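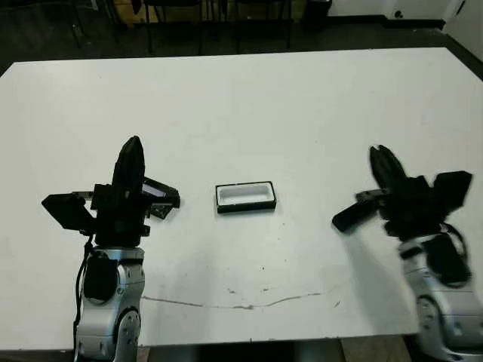

Predotville water utility to replace 118 household meters in Telanton district

Apr 26, 2019

The Predotville water utility will replace 118 household meters in the Telanton district after a review found that the older units under-record at low flow. Work begins in August and is expected to take about 30 working days.

The meters are mechanical units installed when the district was connected to the main supply. As the internal parts wear, slow flows such as a dripping faucet or a leaking toilet valve can pass without being registered. Higher flows are still measured within the permitted tolerance, so most bills should change very little.

Remigiusz Olszewski, the utility's metering engineer, said the fault came to light when night readings at the Gentile pumping station did not match the total from the household meters downstream.

"The gap was small but it was there every night," Olszewski said. "We checked the main for leaks first and found none. Then we pulled a sample of meters and put them on the test bench."

The replacement units have no moving parts and can be read from the street. They will be fitted in the existing meter boxes, and no digging is planned except where a box has cracked or settled. Supply to each house will be off for up to 80 minutes. Residents will receive a card with a time slot and should run a cold tap briefly once the water is back on — cloudy water at that point is usually trapped air and clears quickly.

Households will not be charged for the new meters or billed for past use that was not recorded. The final reading from the old meter will appear on the next regular statement as a separate line.

Meters in the neighboring Flornura district were installed later and are not part of the program. The utility plans to test a sample of them after the Telanton work is finished.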